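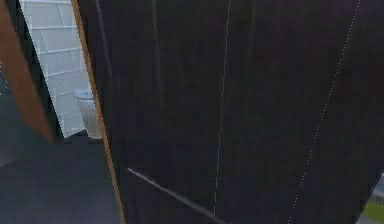
Last changed: Apr 10, 2021

The engineer who ran the camera trials at Grakden spent the winter in a simulated flat, comparing two wrist cameras before anyone bought either. "A rendered door costs nothing to hit," she said. The wide lens won on doors and lost on small things.

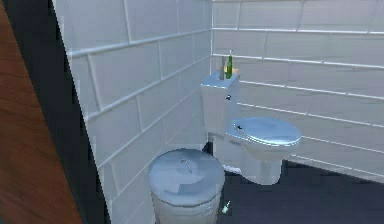

Depth noise was her main complaint about the narrow camera. She had added noise to the simulator by hand, using settings from the Cullville bench. "A toilet with a shiny lid and white tiles behind it is a fair test. The edges went soft in nearly every run." The metal bin gave her less trouble.

She ran 200 starts for each camera, all with the Onyeka controller. 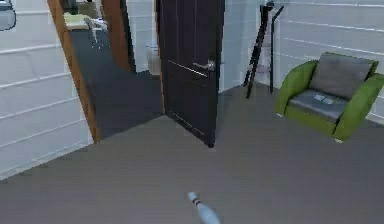

*Living room, door open, pin on the floor.*

Was the pin a target? "Yes. It's a simple shape, but it's low down, and the wide lens makes it look further off than it is." She changed the approach height three times before she was happy with it.
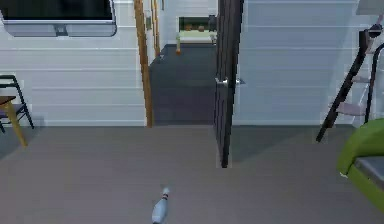 *The pin from another viewpoint, with the doorway behind.*

The team will try the wide camera on the real arm at Kiltcombe in May. She wants the gripper left alone until then. "Change both and I can't tell you which one helped."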